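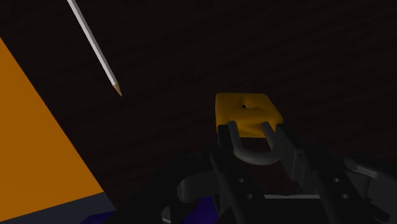 Reading the Old Directories
Speaker notes, Terndale Library evening talk, Nov 18, 2024
Roughly 40 minutes, questions at the end. Water on the left side of the lectern, not near the books!

Opening

Good evening, and thank you for coming out. I'm going to talk about what I think is the most fun you can have with a list of names. Before there were phone books, and for a long time alongside them, towns like ours had directories. A publisher sent people door to door, they wrote down who lived there and what kind of work they did, and the whole thing was printed, bound and sold to shopkeepers.

(Hold up the brown one. Don't open it yet, the spine is bad.)

The one I know best has 3,681 names in it. I've read all of them. I started because I wanted to find out who had lived in my house, and that took five minutes, and then I just kept going. I read it on my lunch break for most of a winter. If you take one thing home tonight, I hope it's the urge to look up your own street.

What's on a page

Slide 2. Let them look for a bit before talking.

A normal entry goes last name, first name, occupation, then an address with a small letter in front of it. The letter matters. An h means the person was the householder. A b means boarder, so they rented a room and probably ate at somebody else's table. An r is for resides, and publishers used it in different ways, so check the key in the front of the volume you have in your hands. I once spent a whole afternoon building a story about a family on Alvarado Street and had the r wrong the entire time.

Read two or three entries out loud. The rhythm is wonderful. Teamster, h Alvarado near the depot. Milliner, b Alvarado, next to the bakery. "Near" and "next to" are everywhere in the early ones because half the houses had no numbers yet.

The back half of the book

Most people stop at the names. Please don't! The back of the book lists businesses by trade, and then there's a street guide that goes block by block and tells you who was behind each door, in order, as if you were walking. Cross streets are marked. You can follow the left side of Alvarado down to the river and come back up the other side, and you'll pass a harness maker, a dentist, two bakeries across from each other (imagine the mornings), a piano teacher and a coal yard.

Not every volume has a street guide. The thin ones don't. If you only have the names, you can build the guide yourself with index cards, one address to a card, sorted into a shoebox. I did Alvarado that way and it came out to 63 cards. I still find it easier to think with cards than with a spreadsheet, but my eyes are happier with the spreadsheet, so use whatever you like.

Slide 4, the shoebox. People always laugh at the shoebox, give them time.

Following one person

Here is where it gets good. One directory is a snapshot. Two directories are a story. Put three or four in a row and you can watch a young man go from b to h, or watch a widow appear under her husband's name in parentheses and then, two volumes later, see her listed with a dressmaking shop of her own.

Walk through the clerk example, slides 5 and 6:
– first volume, clerk at the feed store, boarding
– second volume, still a clerk, different boarding house
– third volume, feed and seed, under his own name, h on Alvarado
– fourth volume, gone

Pause after "gone." Ask the room where they think he went. Someone will say he died, someone will say he moved for work. I looked in the Lindley directory, a short train ride away, and there he was, selling seed. The lesson is that people leave the book without leaving the world. Always try the next town over.

(If running late, skip the Trindholm bit and go straight to mistakes.)

Trindholm, on the far bank, is harder. It never had its own directory. Its families were tucked into the last pages of ours, set in smaller type, and some years they were left out altogether. I was ready to give up on Trindholm until I noticed that the ads mention it. A ferry, a boatbuilder, a man who would sharpen your saws if you sent them over. Read the ads! They run across the tops and down the sides of the pages, and on the edges of the cover too.

Who is missing

Slow down for this part. It's the most important one.

Directories were made to be sold to businesses, so they list the people businesses cared about. Married women are often missing. Children nearly always are. Farm hands, people who worked a season and moved on, families who didn't open the door to a stranger with a notebook – missing. Some publishers marked Black residents with a letter or an asterisk, and others put them in a separate list at the end. You need to know that before you start, both because it's ugly and because you can miss whole households if you only look in the main list.

When somebody isn't in the book, it tells you about the book. Try the census, the church registers, the tax rolls. The school lists downstairs are excellent and hardly anyone asks for them.

Mistakes, and how to enjoy them

Names were written down by ear. I've found one family spelled four ways in consecutive volumes. Say the name out loud in a few accents and write down what you hear. Swap the vowels. Check under the first letter and then under the letter that looks like it in handwriting, so L and S, or T and F.

The date on the cover can fool you too. The door knocking for our volumes was mostly done in June, and the book might not come out until the following year, with the new year on the front. So a person who moved in the fall will be printed at an address they had already left. I write the cover year in my notes and put a question mark next to anything that depends on the month.

Doing it yourself

Pencil only in the reading room, please, and clean dry hands. Gloves make you clumsy with thin paper. Copy the entry exactly as printed, abbreviations and all, and do your interpreting on a separate line. Write the volume and page next to every single entry, including the ones you're sure you'll remember.

Start with one block. A whole street is a lot for a first try, and a whole town is a winter. One block, every volume you can get, and a big sheet of paper with the house numbers down the side and the years across the top. Fill in the squares. You'll begin to see the long-stayers as one name running across the sheet and the boarding houses as a square with a different name every time.

Watch for renumbering. Terndale did it once, and the street guide gives you the only easy way to catch it: if every neighbor on the block gets a new number in the same volume, nobody moved, the numbers did.

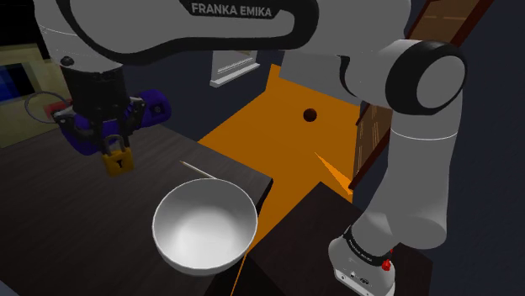 Someone at the Lindley talk asked whether any of this was still worth doing when so many directories have been scanned and can be searched in a second. My answer was yes, and I got a bit carried away giving it, so keep it short tonight. Search is great for finding a name you already have. It's poor at showing you the neighbors, and it stumbles on broken type. In one scan the word "carp," short for carpenter, had been turned into "cash" down a whole column. Use the scan to find the page, then read the page.

The follow-up was about copyright. The old volumes are fine. For the newer ones, ask at the desk before you post anything online.

Things to pass around

The photocopied pages, not the originals. There are 11 sets, so people will have to share. Each has one page of names, one page of street guide and the key to the abbreviations. Give everybody a few minutes to pick a person and find their next-door neighbor. It gets loud and it should.

If they get stuck, hints:
– "wid" means widow, and the name after it is the husband's
– "do" means the same as the line above
– "rms" means rooms, "bds" means boards
– "opp" means opposite, so find the landmark first

Questions

Likely ones. Can I find my house? Probably, if it's old enough, and bring the deed if you have it. Do you buy directories? No, but the library is glad to scan one and hand it right back. Are there any for Trindholm? See above, and if anybody has a ferry ad I haven't seen, I want to hear from them before they leave the building.

Last slide is the reading room hours and the shelf number. Leave it up while people get their coats.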